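The Second Pair of Hands

At Lirmont we had 67 staff and one kitchen, and the kitchen was where you went to find out who was leaving. I had run it for nine years. I made the soup, I cut the bread, and by eleven in the morning I generally knew the redundancy figures before Accounts did.

Then in November the firm bought Ultora.

Ultora was two arms and a subscription. The memo said it would "free me for higher-value tasks", and I spent a pleasant weekend wondering what those might be. On my first morning back they were wiping down the marble and standing clear. 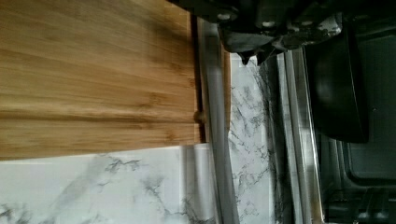

I had expected to hate the speed of it. What got me was the dithering. I have worked with every kind of ditherer, including a boy from Plesturgate who once took a whole shift to choose an onion, and I know the look of a colleague hoping the job will go to somebody else. The gripper had it exactly. It hung over the strip of marble beside my bamboo board, fingers pointing down, with the air of a man who has come into a room and forgotten why. I said, "Take your time, love," and then looked round to see if anyone had heard.

They had, of course. By lunch all of Sales was calling it Love.

The Umali people, who had installed it, rang every afternoon at four for my observations. I was paid extra for these. I told them it put things down nicely but had no conversation. They asked if I could give that a score out of 50. I gave it 12, and they sounded pleased, and asked what a good score in conversation would look like. I said it would look like knowing that the woman from Payroll was getting divorced and wanted the big slice.

There was a silence while they typed.

What changed was the queue. People had always talked to me because my hands were busy and I couldn't look at them. Now my hands were free and I could look at them all I liked, and they took their soup and went. Inside a month I knew nothing. Two people from Design left and I found out from the cake.

So I went back to the board. I told Umali it was for training purposes, and they were thrilled, and logged me as a reference operator. Ultora had the mornings and I had from half past eleven, side by side at the counter, me with my back to the hatch and a heap of carrots I didn't strictly need.

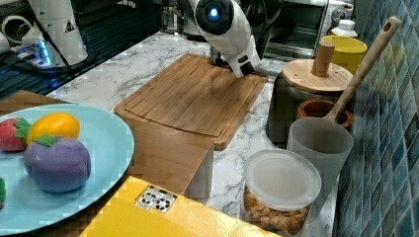
Love at the board, with the nuts and the long spoon within reach.

It took three days. Then somebody from Accounts leaned on the hatch and sighed at my shoulder blades, and I kept chopping.

"You didn't hear this from me," she said.

The arm had stopped above the board. I dare say it was only thinking about where to go next. I moved my carrots over a bit, to give it room, and told her to go on.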